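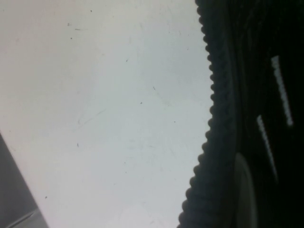

BACK IN THE BOX

Packing shoes for storage takes a flat surface, a sound carton and a few minutes per pair. Most of the damage seen in stored sneakers comes from the packing stage, and the commonest faults are a crushed heel collar and grit carried in on the tread.

Start with the table. A pale top is preferable, as specks and smudges show up on it and can be wiped off before the next pair comes down. Dark rubber soles will mark a white surface in time. Most scuffs lift with a damp cloth and a little dish soap. Scratches stay.

Knit uppers need more care than leather. The fabric has little stiffness of its own, and a fold held for 3 months can set into a visible line across the toe. Loosen the laces, pull the tongue straight and brush the sole outdoors. Allow 15 minutes of airing, longer in August.

The first shoe goes in on its side, toe to one end. The second follows the other way around, sole to the outer wall - the old factory method, and still the one that uses the least height.

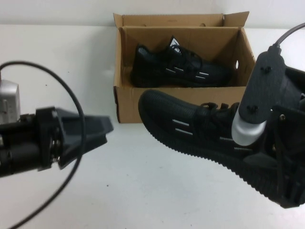
Reversing the second shoe puts its narrow heel next to the broad part of the first, so neither upper has to carry the other's weight. If the lid has to be pushed down, the carton is too small.

Plain corrugated board does the job as well as a printed retail box. Jateo and Pravine both sell flat-packed cartons with a hinged lid; the Fothergill carton has a separate lid, easier to stack but easier to lose. A hole in the side panel helps air move and gives a finger something to pull on.

Board wears from the edges inward. Once the layers begin to part along the top of a wall, the lid stops seating squarely and dust gets in. Paper tape folded over the edge will hold for a season. At Drestimville, where the storage shelf takes 13 cartons, any box with a split corner goes to the top row, with nothing above it.
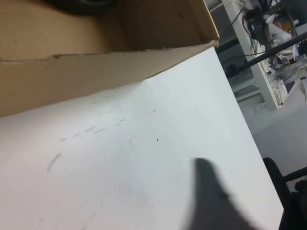 Cardboard wall with a creased, slightly torn top edge.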